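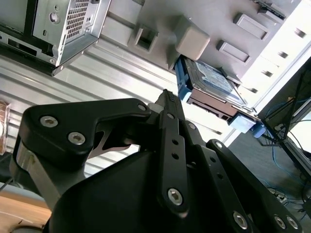 Last month I was at the open day of Skolton, the company which takes old office computers apart with robots. I promised some of you a report. It became long, so I put it in small posts. 1/19

First the practical things. The hall is behind the Mowat warehouse, and the sign is only on the side of the road where you don't come from. I passed it two times. Parking is free but the ground is soft, take good shoes. 2/19

They let us in by groups. Each group got a guide, safety glasses and a paper with the rules. The most important rule: stay behind the yellow line until the guide says you may come closer. 3/19

The demonstration was on hard drives. You may think that taking a drive out of a computer is easy, and for a person it is. You press, you pull, finished. For the robot it was the most difficult job of the day, in my opinion. 4/19

The drives of the day were 3.5-inch, the ordinary desktop size, with blue plastic rails on them. If you ever worked in an IT department, you know these rails. You squeeze the sides and the drive slides out. I have removed very many in my life and I never thought about what my fingers were doing. 5/19

Now I think about it. You need to know where the plastic gives way, and how much you can press before it breaks. The guide said that old plastic is worse, because it has become hard, and one good rail tells you nothing about the next one. 6/19

The gripper is black, with many plates and links and silver hex screws. I liked that I could see how it is built. The finger in the middle is long and narrow and has a row of small holes in it. At the tip there is a pad with a pattern of dots. 7/19

I asked about the pad. The answer was that they tried several surfaces and this one was the best compromise between holding well and not wearing out too fast. They change it after 200 drives, also when it still looks good. 8/19

There is a camera close to the gripper, and its view was on a big screen for the visitors. At first I could not understand it, everything is at a steep angle and the inside of a computer becomes like a street on a hill. After some minutes you get used to it. 9/19

What surprised me was how little space there is. Metal walls, plates with vent holes, plastic with slots, and between all this the finger must come to the drive. On the screen it looked much more narrow than when I open my own computer on the kitchen table. 10/19

The speed: slow. I will be fair and say it was slow on purpose, they had turned it down for the visitors. In normal work one drive takes 49 seconds, from the approach until the drive is in the tray. I measured nothing myself, this is their number. 11/19

During our group it did some drives well, and one time it stopped and waited for a person. The operator came, looked, moved the computer a little and pressed continue. She was very calm about it. I appreciated that they did not hide this. 12/19

A man next to me asked why not use a big press and crush everything. The guide explained that a drive which comes out whole can be erased, tested and sometimes used again. Also the metals are easier to separate afterwards. 13/19

Since October they have taken out 408 drives with this station. It is not a big number and they said so themselves. The manual team at the next tables does this in a few days. 14/19

The software for planning the movements is called Dotex and they wrote it in the house. We saw it for only a short time. I would have liked more of this part, but I understand that not all visitors came for the software. 15/19

After the demonstration there was a talk in the Stultov room upstairs. It had to be 30 minutes and became 90. The first half was on how computer cases differ from one model to the other, and it was very good. The second half was on financing and I was mostly looking for my jacket. 16/19

Somebody asked what happens with the jobs. The speaker said that the people who now pull out drives will check and sort. I don't know if this will be true for all of them. I would have liked to hear it from the workers, and they were not in the talk. 17/19

For those who want to go: the next open day is not announced yet, you can leave your e-mail at the entrance or on their page. Children are allowed, but the yellow line is far from the robot and small children will see mostly backs. 18/19

Coffee was good, the cake was finished when our group came up. If you have questions about the gripper or the rails, write them below and I will answer what I can. For Dotex please ask them directly, I did not make enough notes. 19/19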